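Granex puts off kitchen arm purchase and publishes its reasons

Nov 6, 2023
By Signe Holst

Granex, which runs shared kitchens in supported housing, will not be buying robot arms in the coming budget year. The decision follows a review of the Skalla arm, offered to us by the supplier Mockus as a way of taking small lifting and fetching jobs off kitchen staff. We are releasing the main points because other housing providers have had the same offer and some have asked what we made of it.

The price quoted was 3,325 euros for each arm, on a minimum order of 28. That covers the arm and gripper. It does not cover fitting, floor fixings, staff training or the yearly service plan, and the plan was priced only after we had asked for it twice. It came to 3,379 euros per kitchen over the life of the agreement, so the running costs are more than the machine.

Mockus says the arm could save each kitchen up to 30 minutes of staff time a day. We asked how that figure was reached and were sent a brochure.

Most of what we have been shown so far is simulation. The supplier's model kitchen has an island with a sink, bar stools along one side and the sort of clutter you would expect on a worktop, and the task chosen for it is handling a bottle of water.
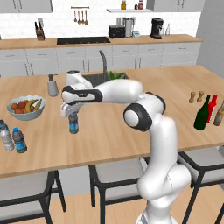

Simulated kitchen: the gripper at the cap of a water bottle on the island.

There is nothing wrong with testing on a computer first. It is cheap and nothing gets broken. But a budget request needs more than that, and we could not find a line in the offer that said how results in the model would carry over to a working kitchen with eight people wanting tea.

"I have no quarrel with the arm," said Salvador Frade, head of purchasing at Granex. "I have a quarrel with being asked to sign for 28 of them on the strength of a drawing that moves. When we buy a dishwasher we get to see one wash dishes."

The review team also looked at space. In the simulated kitchen the arm reaches across the island, over the same surface residents would use for eating and preparing food. Our own islands are narrower than the one in the model, and two sites have none at all. Mockus suggested that those sites could be refitted — at our cost, and outside the quote.
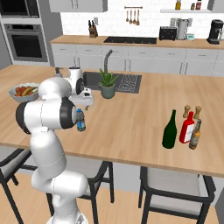 Granex Purchasing and Equipment Planning

Villads Ingvarsson, who manages kitchens at four of our sites, was asked to list the jobs he would hand over if he had an arm tomorrow. He put down heavy pans, the top shelf and the bins. None of the three is in the supplier's list of supported tasks. Bottles are, and so are jars, "selected fruit" and cups without handles.

"Bottles are not what hurts people's backs," he said.

Granex has not ruled out buying later. We have written to Mockus asking for a paid trial of one arm in one kitchen, running to the end of April, with our staff keeping the time sheets. We have also asked for a fixed service price, a named contact for breakdowns and the right to send the arm back. A second supplier, Ollari, has been sent the same questions and has until the same date to answer them.

The money set aside for the arms will go on height-adjustable worktops and replacement trolleys, both of which kitchen staff asked for last year and did not get. Any bid for automation in future will need a full cost over the life of the equipment, including fitting, before it reaches the budget meeting.

Providers who would like a copy of the question list can ask for it from Bent Steinarsdóttir in the purchasing office. The supplier's offer itself is confidential beyond the prices given here, which Mockus has agreed may be published.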